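Brusley Workshop — Surfaces and Tableware Notebook
Entry 68
15/05/2021

Purpose of entry: to record the present condition of the marble table and the steel service ware kept with it, and to set down the care routine before the Nilsuwan order is begun.

The table was cleared in the morning and wiped with the neutral soap solution, then rinsed with plain water and dried with a cotton cloth. No vinegar, citrus cleaner or scouring powder is to be used on this stone. The old bottle marked for the sinks has been moved to the lower cabinet and should remain there.

The polish is holding well. Under the overhead light the middle of the top gives a strong sheen, and faint marks are difficult to judge there. Inspection is better done from a low angle with the hand lamp. The cream and white areas will show a coffee ring sooner than the salmon and orange veining, and should be checked first.
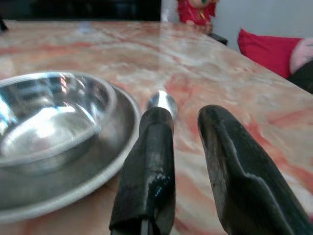
The stainless steel bowl is to be kept on the wider steel plate whenever it is on the marble. The practice was adopted in October, after a ring was found under a bowl that had been left standing overnight. The mark came out with two applications of poultice, but the work took most of an afternoon.

Inventory numbers: bowl 917, plate 961. Both numbers were checked against the Clikport list. The list still gives the plate under its former shelf location, and a correction has been requested.

Polishing of the ware: the inside of the bowl is to be done with the soft cloth only. The flat rim of the plate has a brushed finish and should be wiped along the grain. Karel paste is approved for the bowl but not for the plate, as it brightens a brushed surface unevenly. The jar is nearly empty — one more bowl at most.

Outstanding:
Sealer for the marble. Water drop test to be made at the back corner before any is ordered.
Felt pads for the underside of the plate. The present sheet is too thick and leaves the plate unsteady. Thinner felt to be tried.
Replacement cotton cloths. Those with stitched hems are not to be used on the stone.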